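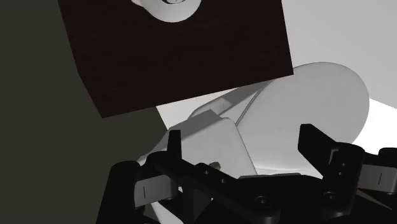
Slide 1. Good afternoon. I speak for the student project Remitz, from the robotics class at Vonau. Wait until the door is closed, then start.

We began in July with a team of 11 students. All of our work is in simulation – we have no real arm yet.

Slide 2. The task: the gripper must close on an object and lift it. Each attempt has a limit of 90 seconds. Explain slowly, the younger classes do not know the word "simulation".

Slide 3. Results. In the first round we had 10 good attempts from 31. Say also the bad part: our friction values were wrong for two weeks, and we had to repeat everything.

Slide 4. Next is the Wondasar competition. We still look for one person who likes to write tests. Then questions, five minutes.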